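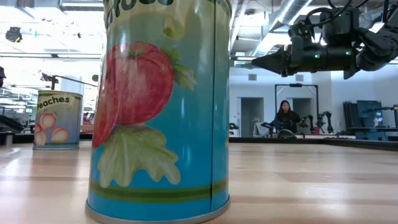

One can with a tomato on the label, one can of peaches.

Thread on rotating a pantry. I've kept one going for 11 years in a house with very little storage, and I got asked about it enough times in September that I'm writing it down.

1/ Start by taking everything out. All of it, onto the kitchen table or the floor. If you try to sort it while it's still on the shelf you'll miss the back row, and the back row is where the old stuff is.

2/ Read the date on every can and write it on the lid with a black marker, month and year, big. The printed codes are tiny and half of them are on the bottom. When I moved to Helley I had 80 cans in boxes and it took me one evening to mark them all.

3/ "Best by" on canned food is a quality date. It isn't the day the food goes bad. Texture and color slip over time, but a can in good shape that has been kept somewhere cool and dry usually lasts past it.

4/ Acid matters. Tomatoes, pineapple and citrus are hard on the inside of a can. I use those within 18 months of buying them. Beans, corn, plain meat and fish keep a lot longer. I'm relaxed about beans.

5/ What I throw out without opening: anything bulging, anything leaking, anything with a deep dent on a seam or the rim. Rust you can wipe off is fine. Rust that leaves a pit is not. If it spurts when you open it, don't taste it.

6/ Someone will ask about small dents on the side. If it's shallow and you can't feel a sharp point with your finger, I eat it. Soon, though. Those go to the front.

7/ New cans go in the back, old ones come forward. Every store does this. It takes maybe a minute when you unpack groceries, and it's the only part of the system you have to keep doing.

8/ I don't use the sloped can racks. I had a Zuveo one and it held 13 cans of one size and jammed on every other size. It's in the garage now holding spray paint. If you buy the same two things every week you may like it better than I did.

9/ Shallow shelves beat deep ones. Mine are 2 cans deep. If yours are deep, put a strip of scrap wood or an upside-down baking pan along the back so the rear row sits higher and you can read it.

10/ Keep them away from the stove and the water heater. Heat does more damage than age. My first pantry shelf was over the oven and I lost most of a winter's tomatoes that way.

11/ The list. I keep one sheet of paper inside the door. Item, how many we like to have, and a pencil mark when one gets used. I tried an app called Cavatico for a few months and stopped opening it. The paper is right there when my hands are full.

12/ Only store what you eat. I once bought a case of canned spinach because it was marked down. We don't eat canned spinach. Most of it went to the food pantry on Lukumay Street, and I should have left it at the store.

13/ On that note, donate before the date. Ours can't take anything past it, and yours may have the same rule, so call first. I go through the shelves twice a year and pull whatever has four months left and no dinner planned for it.

Adding one since it came up in the replies: once a can is open, move the leftovers to a glass or plastic container with a lid before they go in the fridge. Three or four days for most things, a bit longer for fruit.

And yes, home-canned jars are different. I go by one year on those and I store them with the rings off. I'll do a separate thread when I've finished this season's applesauce.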